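Nov 14, 2023

I have wanted a handheld crumb sweeper ever since my aunt in Homberg let me push hers up and down the table after Sunday lunch, so when my old dustpan finally split in May I treated myself to the Culine table sweeper, and I've been meaning to write it up ever since (sorry, it has been a busy summer and then a busier autumn!).

It's a simple thing. There's a rounded body that sits under your palm, two little brushes underneath that turn as you push, and a tray that slides out at the side for emptying. There's no battery and no charging stand, and it weighs next to nothing. I paid 50 for mine with postage, which I know is a lot for something that picks up toast, and my husband raised an eyebrow, but he is also the one who eats crackers over the tablecloth, so I didn't let that bother me for long.

On a flat cloth it is lovely. Toast crumbs, sugar, the flaky bits off a croissant, all gone in one or two slow passes. I do say slow, as I was racing it about like a toy car the first week and it just flicked things onto the floor. Linen and plain cotton are best. Anything with a raised weave needs a second go, and on my mother's crochet runner it was hopeless, the brushes caught in the holes and I had to unpick a thread with a darning needle.
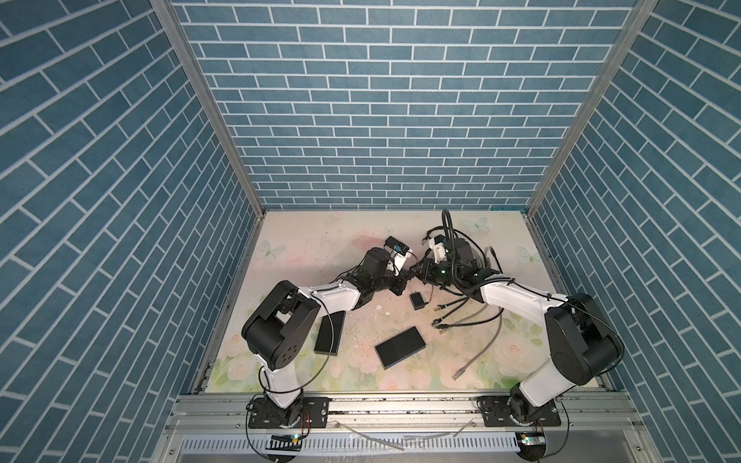
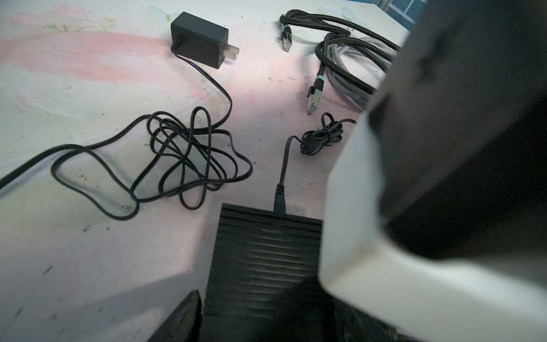 Crumbs on a flowery print.

Words and testing: Hamidreza Kiani

Patterned cloths are where I've come to rely on it most. You can't always see what's lying among the roses, and with a damp cloth I used to smear half of it into the fabric. Now I go over the whole thing edge to edge, whether it looks as if it needs it or not, and I'm always a bit surprised by what's in the tray afterwards.

Now for the grumbles. The tray is stiff, and if you tug at it over the table you'll be starting again from the beginning, so do it over the bin. Hair winds itself round the brushes and has to be snipped off with nail scissors. It doesn't like anything sticky either, and a smear of jam had me washing the brushes under the tap and leaving them on the windowsill overnight.

I also borrowed the Nakholm one from my neighbour Mrs Ghaffari for 5 days, to be fair to it. It's heavier and prettier, with a proper handle, and it copes better with rice. It squeaks, though, and it's too tall to go in our cutlery drawer, where the Culine fits beside the corkscrew.

I'd give the Culine 7 out of ten and would buy it again, though I'd wait for a sale. Spare brushes are sold in pairs, and I've already put a set away in the drawer with the napkins.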